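Pre-purchase inspection checklist: hand-held gripper kit and bagged-goods station
Site: Jestport, second floor. Filled in by Cauã Bastos, 24/05/2023. Comments are mine unless marked.
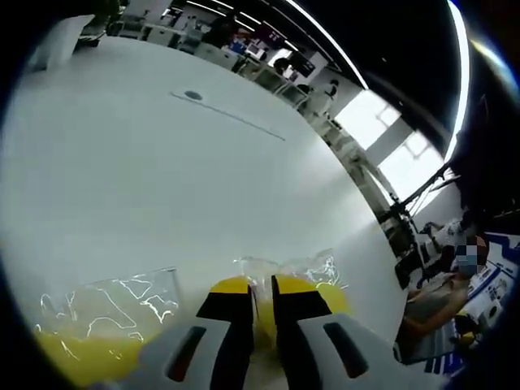
The request in front of us is for 11 gripper kits, a fixed arm to follow in September, and a bench to go with them. Rindulow quoted on the grippers and Galang on the arm. I was asked to check safety and to say if the budget line makes sense. I can answer the first part better than the second. The sales sheet shows rigid boxes on a gray mat, while our goods are yellow items in clear crinkly bags on a big white table, and the black fingertips have to press through slack plastic to get hold of anything. Any price per pick that was worked out on boxes should be ignored until we see it redone on bags.

1. Fingers and pinch points
Result: pass with comment
The tips taper and leave a narrow gap. Closing force is low enough that I put my own finger in it and was only annoyed. There are slots in the gray housings at the base of each finger, and I want to know what happens when a corner of bag gets in there. Rindulow says it can't. I'd like that in writing.

2. Tip wear
Result: open
Quote lists replacement tips as "consumable" with no service life given. Asked twice. If they last a year, fine. If they last a month, the kit costs more to keep than to buy.

3. Table surface
Result: pass
Flat, stable, no rocking when leaned on. There is a seam across the top and it is flush, I ran a card over it both ways. Grommet hole should be plugged or used for the cable, one or the other.

4. New bench (Zelta, 65 inches)
Result: not approved
We have a table. The reason given for a new one is "integration," and I could not get anyone to tell me what that means in terms of bolts. Take it off the order or explain it.

5. Light and glare
Result: open
Clear bags throw back white highlights along every fold, and there is a bright window on one side. People cope with this. I don't know that the arm's vision system does, and the Galang demo was held in a room with the blinds down. Price blinds before pricing a better camera. Blinds are cheap.

6. Stands and overhead rigs
Result: fail, easy to fix
Metal arms at head height need end caps, and any tripod used near a seated person needs a sandbag or a floor clamp. Neither is in the quote. Please add them, and please do not let them come back as an "accessory bundle."

7. Operator posture
Result: pass with comment
Holding the gripper is all right for short stretches. I tried 100 picks in a row and my wrist knew it by the end. Plan for rotation, and put the hours for that in the labor figure, where at the moment there are none.

8. Shared floor space
Result: pass for hand-held, fail for fixed arm
Desks are close to the work. For hand-held tools I have no objection. A powered arm needs a marked zone and a stop button reachable from both sides, and I see no money for either. Facilities wants 1943 for floor marking and the electrical drop - quote attached, good for this quarter only.

9. Masks and packing dust
Result: pass
Keep masks stocked at the station. Small cost, currently charged to the wrong department.

10. Training
Result: open
"Intuitive" appears four times in the Rindulow brochure. Training hours appear zero times.

Recommendation
Buy two kits, not 11. Run them on our own bags through the summer and log drops, jams and torn plastic by shift. Hold the arm until items 5 and 8 are closed. I am told the discount disappears if we don't commit to the full quantity now - it was going to disappear last quarter too, and it is still on the quote.

Next check: September, same table, same goods. Galang to bring the arm they intend to sell us.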